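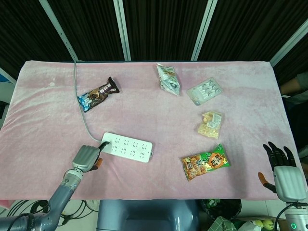 A reader wrote in after the last section to say that the Folside had been plugged in for a whole evening, the little light was on, and still the stove wouldn't send it a single reading. Was it broken, or had they skipped a page? They'd skipped a page, and I don't blame them one bit, it's the dullest page in the booklet. So let's do it properly this time.

Home | Stoves | Guides | Forum | Contact

Sunday, March 19, 2023
Posted by the Folside guide keeper

Section 2: Pairing the Folside room thermostat with a Willanitz pellet stove

I've got the Willanitz in my front room and I've now paired it with the Folside more times than I'd like (new router, new batteries, one very long power cut in July). The booklet that comes in the box has been translated a bit too briskly, so these are my own steps, in the order that works for me.

Before you start

Have the stove off and cold. It'll grumble through its cool-down fan if you've just had it going, so leave it till the fan stops by itself. You'll also want the stove's serial sticker, which on mine is inside the hopper lid, and fresh batteries in the wall unit. I know the old ones look fine on the meter. Change them anyway!

Steps

1. Plug in the Folside receiver and wait for its light to go from red to amber. Mine takes a minute or so.

2. Turn the stove on at the back switch, but don't light it. The display should say READY. If it says ALARM, press and hold the tick button until it clears and then carry on.

3. Go into the stove menu, then Settings, then External Control. The menu code is 2058. It's printed in the booklet, only it's tucked under "Guarantee" where I'd never have looked for it.

4. Choose RADIO and leave the channel on 12. You can pick any channel up to 64, and if next door has the same set-up you may have to, but try 12 first.

5. Press and hold the button on the receiver until the amber light blinks. Let go.

6. Within 2 minutes, press both arrows on the wall unit together. The blinking stops and the light goes green.

7. Back on the stove, press the tick button to save. I forgot this the first time, and the stove cheerfully dropped everything when I turned it off.

8. Set the wall unit a few degrees above the room temperature. The stove should start its lighting cycle shortly afterwards, with a clunk from the auger and then the fan.

Note: if you've an older stove with the Haslinger control board (square buttons, green screen), there's no External Control entry. You need to go to Service, then Input, and set it to CLOSED. The rest is the same apart from step 4, which you leave out.

Note: the wall unit wants to be on an inside wall at about chest height, away from the stove itself and out of the sun. I had mine by the window to begin with and the room was either baking or freezing, and I spent a fortnight blaming the pellets.

CAUTION: never use the wall unit to shut the stove down for cleaning. It only tells the stove the room is warm enough, and the stove may well decide to light itself again while you've got your arm in the ash pan. Use the stove's own off button, let the fan finish, and then switch off at the back.

CAUTION: don't pull the plug to stop a lit stove, however tempting it is when an alarm is going. The fan stops with it and the smoke has to go somewhere, very likely into your sitting room.

If the light won't go green

Start again from step 5 with the wall unit right beside the receiver, then carry it back to its place once it's paired. Thick walls are hard on the signal, and so is a big metal log store, as I found out. If it pairs up close but drops out across the room, the Diredetti plug-in repeater does the trick for me. Put it halfway between the two and pair it first, then do the wall unit. Its own instructions are quite decent, so I won't repeat them.

Setting the weekly timer is in Section 3. Leave the timer off until you've had a few days of the stove coming on and going off by temperature alone.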